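Vilance Sorting Cell for Mixed Soft Goods
Product overview | Applications | Staffing and training | Service

The Vilance Sorting Cell is a bench-mounted robotic arm and gripper for workplaces that handle returned, donated or shared items in small batches. It is intended for sites where the goods differ from one tray to the next and where conventional conveyor sorting is neither affordable nor practical. Typical users include toy libraries, child care suppliers, and cleaning and refurbishing rooms.

The cell takes items from a shallow tray placed beside the sink or wash station. No fixed pattern is required. Items may touch or partly cover one another, and sponges may share a tray with plush toys.

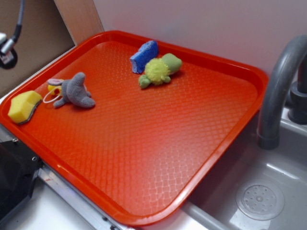
Mixed tray at the sink station: sponges and plush toys.

Effect on daily work

At most sites, sorting by hand is shared among staff between other duties. It involves long periods of standing and repeated reaching across a wet bench. The cell takes over the reaching. Staff remain responsible for loading trays, for deciding what is fit to return to use, and for every item that the cell declines to pick.

Vilance recommends that these duties be written into job descriptions before installation. At the Statthorpe refurbishing center, where a cell entered service in March, the sorting post was kept and renamed. Its holder now inspects seams, cords and small attached parts, work which had previously been left to the end of the shift. Thirteen employees at the center have completed operator training.

The cell runs at a pace set by the operator. It does not report individual staff performance, and this function cannot be added. 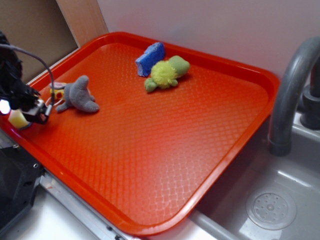 Catherine Sutherland wrote to us that her wrists are better for the change but that she misses the talk around the table, and she asked that new sites place the cell where two people can still work side by side. The installation guide now includes a floor plan for this arrangement, under the name Salazar layout.

Handling soft and irregular items

Soft goods present a difficulty for automated equipment because their shape changes when they are held. The Vilance gripper has two fingers with lighted contact pads, and a camera at the wrist gives the operator a close view of the tray. Grip force is adjusted in five steps. The lowest is suited to open foam and long-pile fabric, the highest to dense rubber toys.

Cords and loops call for additional care. The operator may mark any item on the screen as "hand only," and the cell will leave it in place until the tray is removed. 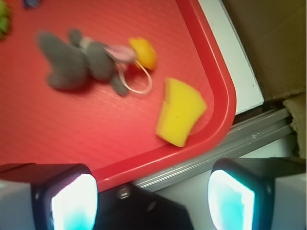
Operator training

Training takes place on site and uses the customer's own goods. The course covers loading, stopping and restarting the cell, clearing a dropped item, and daily cleaning of the finger pads. Practice begins with foam pieces, as these are simple to replace and show clearly how much the fingers compress an item.
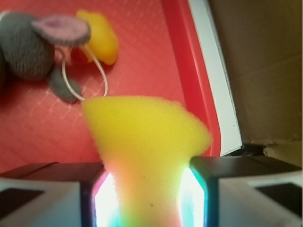 Trainees then proceed to plush toys and finally to full mixed trays. An employee who prefers not to operate the cell may be trained for inspection only, and the course record makes no distinction in grade between the two. Courses are led by Anselmo Rengifo or Yeison Quintero.

Service and supply

Finger pads should be replaced after 2000 hours of operation, or sooner if the surface is scratched. Replacement pads, trays and rail fittings are supplied through Warnel. The standard service agreement covers 300 hours of remote support per year and one annual visit.

Customers are asked to name one member of the sorting staff, in addition to a manager, as a contact for service matters. Requests for a site survey may be addressed to Zlatko Omerović at the Vilance customer office.

Page last revised Jul 20, 2022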